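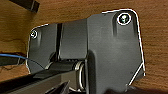 *Black plastic bracket under a wooden top.*

# About Nundance

Nundance is a shared workspace and evening school in Stevoncombe. We rent desks by the month, run classes in bookkeeping and office skills, and keep a small library that members can borrow from. We have 260 members. Most of them live close enough to walk or ride a bike here.

## How we started

Iason Raptis and Parveen Dissanayake opened Nundance in two rooms above a shoe repair shop on Urton Street. Iason had been doing the books for small firms from his kitchen and wanted a place where clients could sit down with him. Parveen was teaching evening classes in a rented church hall and had to pack everything away at the end of each night. They split the rent, put up a sign and took on seven members in the first winter.

We moved to the current building when the shoe repair shop needed its upper floor back. It was a printing works before, then a carpet showroom. The front still has the old loading door, which we use as the main entrance.

## What we offer

**Desks.** You can rent a fixed desk or use any open one. Fixed desks come with a locker and a mailing address. Open desks are first come, first served, and they fill up early in September.

**Classes.** Parveen runs the teaching side. The main course is Bookkeeping for Small Firms, which takes one term and starts in February and September. We also teach spreadsheets, business writing and payroll. Classes begin at 6:30 p.m. and finish by 8:30 p.m. You do not have to be a member to take a class, but members pay less.

**The Zawadzka Library.** It is named for the family who gave us their collection of trade and accounting books when they closed their office. There is also a shelf of novels, which gets more use. Borrow up to two books at a time and write your name in the log by the door.

**Meeting rooms.** The large room seats 100 and can be rented by outside groups on evenings when there is no class. The small room is for members only. Book either one at the front desk. 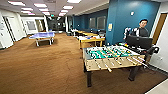

*The game room, with the foosball table.*

## Joining

Come by and look around before you sign anything. The front desk is open from 9 a.m. to 5 p.m., and someone can show you the desks that are free. Membership runs month to month – give us notice by the 20th if you want to stop, and you will not be billed for the next one.

We ask members to take phone calls in the hallway or the small meeting room, wash their own dishes, and keep bikes in the rack by the side door. The full house rules are one page long and hang next to the mailboxes.

## Who runs it

Iason handles leases, billing and the building. Parveen handles classes, teachers and the library. Nundance is owned by the two of them and has no outside investors. Money left over at the end of the year goes first to the roof fund, then to lower class fees for people who are out of work. Ask Parveen for the fee form – it is short and she answers within the week.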